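Darnport Cell — Gripper and Camera Comparison
Progress report to Prevden, period ending 2022-03-04

Status

Work package 2 is on schedule. Both arms are mounted on the common rail and run from the Leitão controller. The Plultik controller is installed but has been used for bench checks only.

The current task is unpacking produce from a thin plastic shopping bag onto a shallow tray. It was selected as the hardest of the 4 handling tasks in the plan. Film folds over itself, hides the jaw from the wrist camera and gives the force estimate little to work with.

Two finger types are under comparison: the stock narrow finger and a wider padded one. Each gets 24 trials per arm, with the bag repositioned by hand between trials.

Fixed view, bag and tray set side by side:

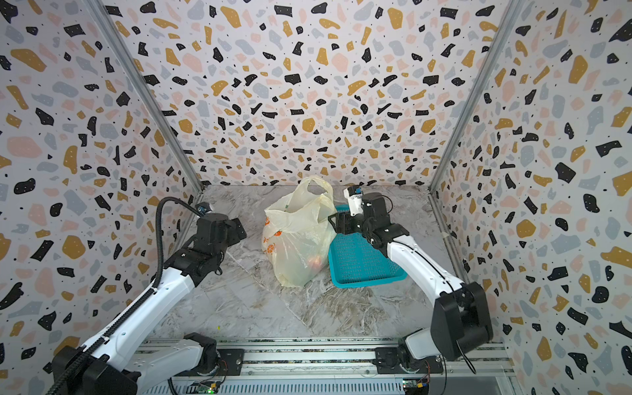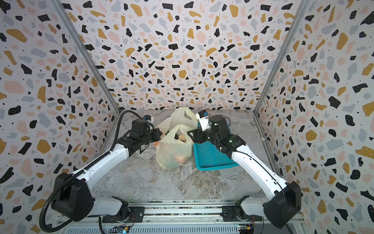 Wrist view, folded film at close range:
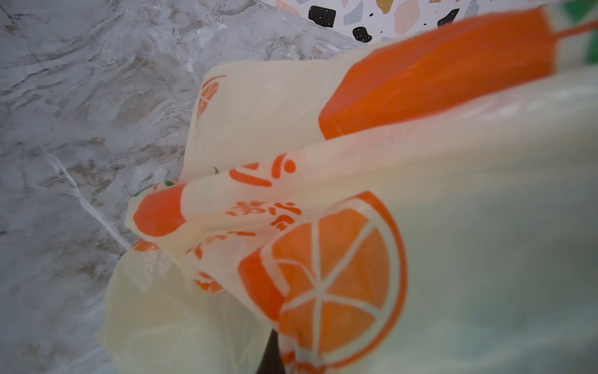
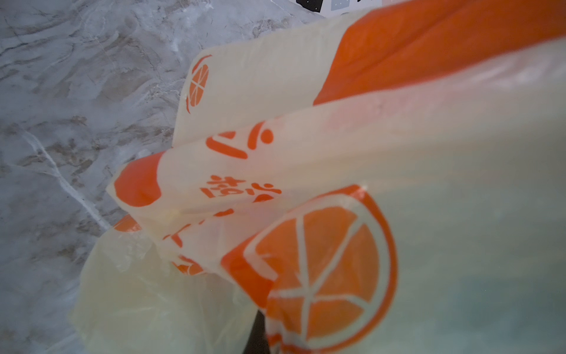
Will the wrist cameras alone be enough to control the grasp?

The present plan is to keep the fixed camera in the loop. Wrist views are good for local detail on the film, but they lose the bag opening once the jaw is close. The fixed view supplies the approach, and the wrist view takes over for the final closing motion.

Open items

Exposure on the wrist cameras is still set manually. Glare on creased film upsets the edge detector, and a locked exposure profile is being prepared.

Cable routing on both arms needs review before longer runs. The conduit has adequate slack at low speed — full speed has not been tested.

Spending is within the approved budget. The replacement finger set has been ordered against the equipment line. The padded-finger trials follow on delivery, and the full comparison is due in August.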